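Who pays for required safety boots, and does a near miss have to be logged?

Posted in Workplace Safety and Health
Asked by Golnar Jafarzadeh

I work at a small linen and bedding supplier called Berchtold. There are 21 of us, most of us on the floor and the rest in the office. Our manager announced in April that everyone on the floor has to wear safety-toe boots from now on. I have no problem with the rule. My problem is that the cost is coming out of our paychecks. The boots come from one supplier, Jullitz, and they are $253 a pair. We were told it would be taken out over three pay periods.

I asked if I could buy a cheaper pair somewhere else and was told no, it has to be that model so that everybody matches.

Second thing. The reason for the new rule is that a stack of loaded pallets shifted and came down in the aisle. It missed a coworker by a few feet. She was shaken up but not hurt. I asked whether it had been written up and the answer was that there was no injury so there was nothing to write. That doesn't sound right to me, but I don't know what the rule is.

So I would like to know whether they can charge us for the boots, and whether something like the pallets has to be recorded. We are not union. I am in the United States and I'd like to keep this friendly if I can, because apart from this it is a decent place to work.

3 replies

Facundo Medina

I was the safety coordinator at a warehouse for eight years, so I have dealt with both of these. I am not a lawyer, and your state may have its own plan with stricter rules than the federal ones.

On the boots, the general federal rule is that the employer pays for protective equipment that is required to do the job safely. Hard hats, goggles, gloves for handling chemicals and so on all fall under that. There is an exception for ordinary safety-toe shoes and boots, as long as the employer lets you wear them away from work. If they are the normal kind you could wear to the store on your way home, the employer usually does not have to pay for them under the federal rule. A lot of employers pay all or part of it anyway, but that is their choice.

There are some things that could change the answer for you. If the boots have to stay at the building, the exception does not apply. If they are a specialized type, for example with a built-in metatarsal guard, different rules come in. And if your state requires the employer to cover work equipment, the state rule is the one to look at. California is one that people often bring up.
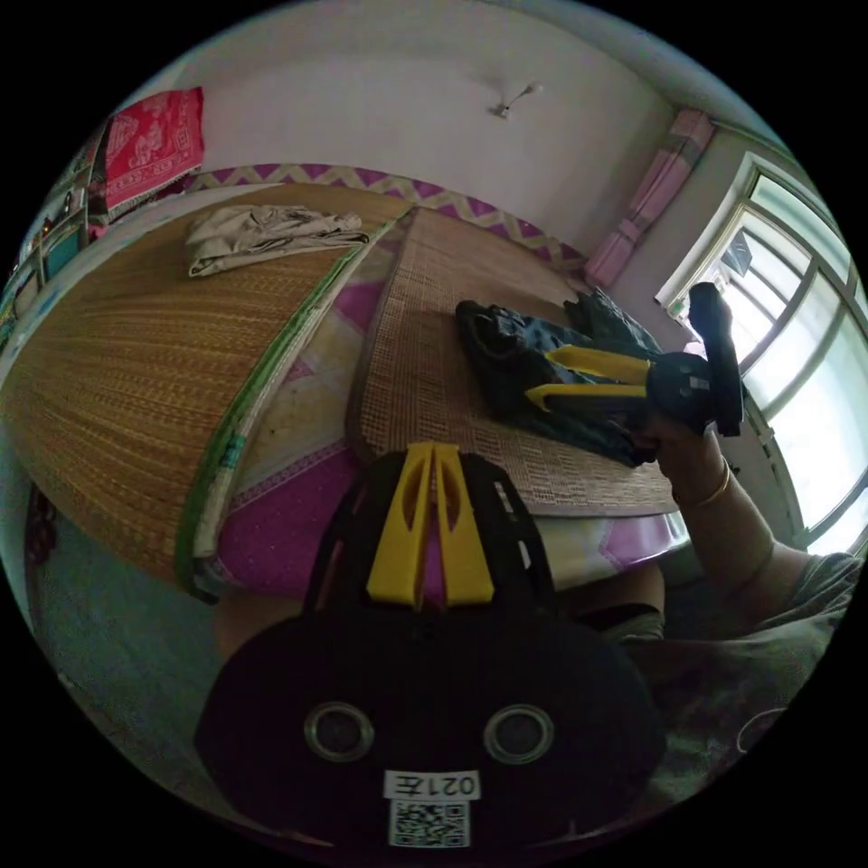 Payroll deductions are a separate question from the safety rule. Under federal wage law, a deduction for something that mainly benefits the employer can't take you below minimum wage for that week, and it can't cut into overtime you are owed. Many states go further and require you to agree to the deduction in writing. If you never signed anything, I would start there. Call your state labor department and ask about wage deductions, not about boots. They get that call all the time and can usually answer it in a few minutes.

On the pallets, your manager is probably right about the official log. The federal injury and illness log is for cases that meet certain tests, such as days away from work, restricted duty, or medical treatment beyond first aid. A near miss with no injury does not go on it. Some smaller or lower-risk businesses don't have to keep that log at all. The cutoff is ten or fewer employees for the whole company at any time in the last year, so with your numbers size alone would not get them out of it, but the type of business might.

That does not mean nothing should be written down. The employer still has to keep the place free of known serious hazards, and after those pallets fell it is a known hazard. At my old job we kept a plain near-miss sheet next to the time clock with the date, what happened, where, and what was done about it. It took two minutes to fill out and it got the racking in our back aisle repaired.

If I were you I would send a short, polite email. Say what fell and where, say nobody was hurt, and ask what is being done about how the pallets are stacked. Keep a copy at home. Boots won't do much for anyone if a full stack comes down, so the stacking is the part I would push on. Raising a safety concern in good faith is protected, but if they do punish you for it the window for a federal complaint is short, 30 days in most cases, so don't sit on it.

Emesum

They made us buy ours too and I just paid it. You can probably write it off on your taxes, I think. My last place had a deal where the shoe truck came to the parking lot and you got a voucher. Ask if they would do that.

Golnar Jafarzadeh

Thanks to both of you. The boots are a regular style and we are allowed to wear them home, so it sounds like the federal rule doesn't help me much. I never signed anything about the deduction, though, and neither did the two people I asked at lunch. I'll call the state.

I sent the email about the pallets this afternoon. I mostly used your wording.

Facundo Medina

Good. One correction to the reply above mine: employees generally can't deduct unreimbursed work expenses on a federal return anymore. A few states still allow it on the state return, so check before you count on it. The voucher idea is worth asking about. When we did it, the company paid a set amount and anyone who wanted a more expensive boot covered the difference.

If the state office gives you a form for the wage deduction, ask them whether you need to include pay stubs. Mine did, and I had to send it in twice.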